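Subject: Re: Whiteboards for the stall, again
From: Chenxi Tang
To: Domcombe Fair list

Fang wrote:
> Can we please settle the whiteboards before July? Last year the
> Luvville end had a lovely big one and we had the back of a cereal
> box. Also, does anyone know how to get old marker off? The one in
> the Trokham cupboard (shelf 6) has had the 2019 cake prices on it
> for so long they've become part of the building.

Fang, I take your point about the cereal box, though I'd say in its defence that it never smudged.

I would leave the Trokham board where it is. I had a go at it in spring with washing-up liquid, then with the stuff for the oven, and the price of a flapjack is still perfectly legible. Going over the old ink with fresh ink and wiping quickly does lift some of it, if you have an evening to spare and low expectations.

My proposal is that we use small boards, one per table, and stop trying to fit 200 items on a single sheet of writing that can only be read by whoever wrote it. We need 4. I can bring one, with a pen and a proper eraser - please don't use your sleeve, or a tea towel you were planning to dry cups with.

On the matter of tablecloths, I know plain white was agreed. I also know what plain white looks like by lunchtime once the jam people have been through. A busy pattern forgives a great deal, and fruit seems about right for a fair that is mostly marmalade.

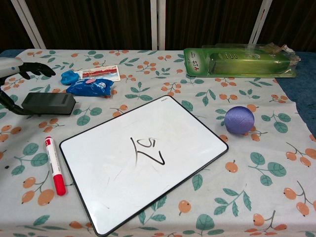 As for handwriting, could whoever does the signs keep to capitals? Mine wanders off into squiggles the moment I try anything joined up, and a customer shouldn't have to ask whether that's a seven or a decoration.

One more thing. The key safe code is still 1106, which I realise I've now told the entire list. Could somebody at the Domcombe end change it, and then not write it on the board?

Chenxi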